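Ticket: Wrist camera, motion blur during transfer moves
Site: Akotside, cell 2
Machine: Cotach arm with two-finger gripper, wrist camera
Opened by: Samah Bouzid
Opened: March 22, 2024
Priority: Normal
Status: Closed

Reported problem

Object detection drops out while the arm moves between the pick position and the place position. Detection is normal when the arm is standing still. The log shows "no match, low contrast" for most of each transfer, then recovers on arrival. No mechanical fault reported. Cycle speed was raised to 700 mm/s last July and the camera settings were not changed at that time.

Entry 1

Checked camera mount screws. All tight. Wiped the lens and repeated the move. No change. Camera cable reseated at both ends. No dropped frames in the Tutport viewer, so the link is not the cause.

Entry 2

Saved stills from the wrist camera during the transfer at full speed, auto exposure on, and went through them for blur and highlight clipping.

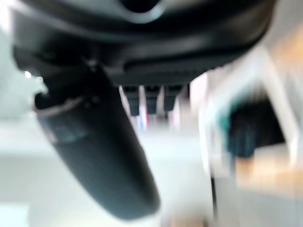 Wrist camera still, transfer move, auto exposure on. Gripper finger and housing at close range, background streaked.

Background edges are smeared and the white areas at the left are blown out. The gripper housing is dark and takes up a large part of the view. Auto exposure meters the whole image, so the dark housing pushes exposure time up and the bright parts of the room clip. Part of the blur is speed, but the long exposure makes it worse.

Entry 3

Turned auto exposure off. Set a fixed exposure and raised gain to compensate. First try was too dark at the place position. Raised gain one step and repeated. Acceptable.

Moved the metering window to the lower half of the image in case auto exposure is switched back on later. Saved both changes to the cell profile.

Entry 4

Reduced transfer speed from 700 to 300 mm/s for the test. Ran 15 transfers. Detection held on all of them. Returned speed to 700 mm/s with the new exposure settings. Detection still drops in the fast middle section of the move but is back before the arm settles.

Samah confirmed the program does not use detections from the middle section. The low contrast warning is now masked between the two waypoints.

Resolution

Fixed exposure, metering window moved, warning masked during transfer. Speed left at 700 mm/s.

Open items

Sjöberg to quote a brighter lamp for the place position. Repeat the lens check at the next service. If the profile is reloaded from backup, enter the exposure settings again by hand, as the backup is older than this ticket.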